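Notes on the Pallari tile set, second month

The Pallari set teaches loops and conditions with plastic tiles that snap onto a rail. A small car reads the tiles from left to right and drives accordingly. No screen is involved. I bought the 83-tile version in October for my two kids, mainly to compare it with the Gulix board we already had.

The reader head is the weak part. It sits under the car and needs a clean contact with each tile. After roughly 50 runs it began skipping every repeat tile. Wiping the contacts with a dry cloth fixed it. The Gulix uses printed codes and an optical reader, and has never skipped, but it fails in direct sunlight.

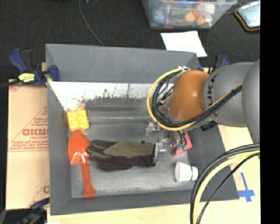
A KUKA arm reaching into a gray bin.

Memory is also limited. The Pallari car holds 300 steps, counted after loops are expanded, so a nested loop fills it quickly. When it is full the car stops and blinks red twice. The manual lists this blink as "low battery," and I changed the cells twice before working it out.

Battery life on Stöcker rechargeables is fine. With Clukton alkalines the car pulls to the left on carpet, and I have no explanation for that.

The older one has moved on to functions, which use the green tiles. The box includes four of those and six would be better. Expansion packs exist, but only in a bundle with a second car.

Next I want to measure the turn error on hardwood. It looks like a few degrees per turn, always in the same direction.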